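Simulation teleoperation: notes from the first collection round

The simulated bench has now been through its first full round of remote-controlled demonstrations. The set holds 159 accepted episodes, recorded in June by operators at the Gilldale and Eklund sites. The task is a short tabletop transfer: approach a small box on a tray, grasp it, move it to the clipboard, release, retreat. Operators worked from a fixed rear view of the arm, with a second view from the wrist available on a side window.

Control was by leader arm. The leader is a scaled-down copy of the follower's joint layout, held in one hand and moved directly, with a trigger for the fingers. Joint positions are sampled at the leader, filtered, and sent to the simulated arm as targets. We had used a six-axis puck for the earlier pilot and dropped it. Puck demonstrations were accurate at the endpoints but tended to move along one axis at a time, and the trained policy copied this. Leader-arm paths are curved and shorter.

The filter needed more work than expected. With the original setting, the follower trailed the operator's hand enough that people learned to overshoot and wait. That habit is visible in the recorded targets as a small hook before each grasp. Shortening the filter window removed the hook in most cases but let hand tremor through at low speed. The current version uses a short window during travel and a longer one when commanded speed drops below a threshold. The threshold is set per operator during a two-minute warm-up.
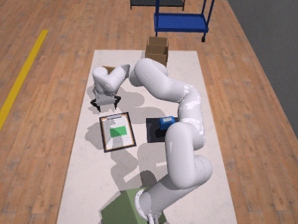
Simulated work cell, gripper open beyond the top of the clipboard. The blue box is on the black tray at right.

Lighting and shadow were left on for all episodes. An early proposal was to record with flat lighting and add variation later in rendering. We decided against it, as the operators use the arm's shadow to judge height over the table. In a short comparison with shadows off, they touched down on the table more often and slowed earlier on the approach. Rendering variation is still applied afterward, on replay, but what the operator saw is kept as a separate track.

The rear view has one known weakness. The lower part of the arm hides a portion of the table, and the hidden area changes with the elbow. When the tray sits close in on that side, its right side can be out of sight. Some operators dealt with this by swinging the elbow out before starting down. Others switched to the wrist view for the last part of the approach. Both are acceptable, but they give two distinct families of motion for the same start state, and the policy trained on the mixed set hesitated between them. For the next round, the written instructions will ask for the wrist view and leave the elbow alone.

Rejections came to 17 episodes. Most were dropped grasps in which the box slipped during the lift. A few were contact errors in the physics, where the fingers sank slightly into the box and the release threw it sideways. These were removed by an automatic check on penetration depth and were not counted against the operator. Dropped grasps followed by a clean second attempt were kept and tagged. Recovery motions are scarce in the set, and the policy needs them.

Before training, each episode was cut to remove idle time at the start. Idle time at the end was kept, up to one second, so that the policy learns to stop. The policy was trained on the joint targets sent to the follower, not on the positions it reached. Using reached positions gave weaker grasps, since the fingers never record a command tighter than the width of the object.

On held-out start positions, the current policy completed 76 percent of trials in simulation. Failures were concentrated at tray positions near the base, which matches the part of the table where operator demonstrations were least consistent. No transfer to the physical cell has been tried with this set.

Next round

The target is some 4,000 episodes across three tasks. Tray position will be drawn from a wider area, with extra weight on the near side of the table. The Ralov site will join once its leader arm has been calibrated. Sites that built their leader from the Pandel kit should check the trigger spring before starting, as a soft spring gives partial closures that pass the automatic checks.

The replay tool, filter settings and rejection script are in the shared project folder, along with the warm-up procedure. Please log the filter version with every session. Episodes submitted without it will be held back from training until the version can be confirmed.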